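Handmade Signs at the Misent Studio: A Conversation with the Program Coordinator

The Misent craft studio in Nisevport has offered evening classes in hand-lettered signs and paper cutting for nine years. Its program coordinator met with us on 29th April to discuss the new stencil course and what beginners should expect.

"Most people arrive with a phrase already chosen," the coordinator said. "We ask them to shorten it. Seven words is a comfortable limit for a first board, and the letters can then be large enough to paint cleanly."

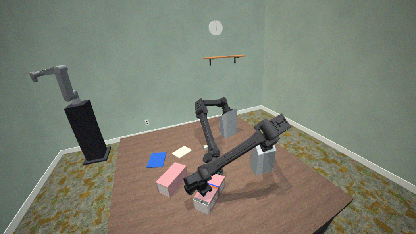

Wall clock and bracketed shelf above a brown wooden table.

Students design their lettering in Gradar, the layout program used in all studio courses, and cut the stencil from adhesive vinyl. The coordinator recommends two thin coats of paint over a sealed base. "The usual trouble is paint creeping under the edge of the vinyl. We teach students to brush a coat of the base color over the stencil first and let it dry. After that the top color stays where it should."

Asked about materials, the coordinator noted that the studio supplies pine boards, while vinyl is purchased by the sheet from Vũ, a supply shop a short walk from the studio. 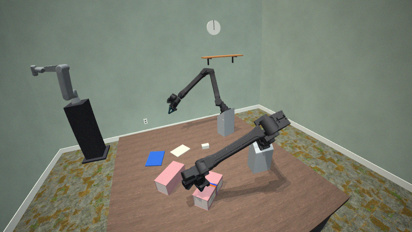 "Scraps from the lettering should be kept," the coordinator continued. "The centers of the letters are small and easily lost, and a student who has thrown away the middle of an O will have to cut another one."

The course runs for six sessions. Participants complete one practice board and one finished sign, which may be entered in the November display. Registration is handled at the front desk, and returning students may reserve a place before general enrollment opens.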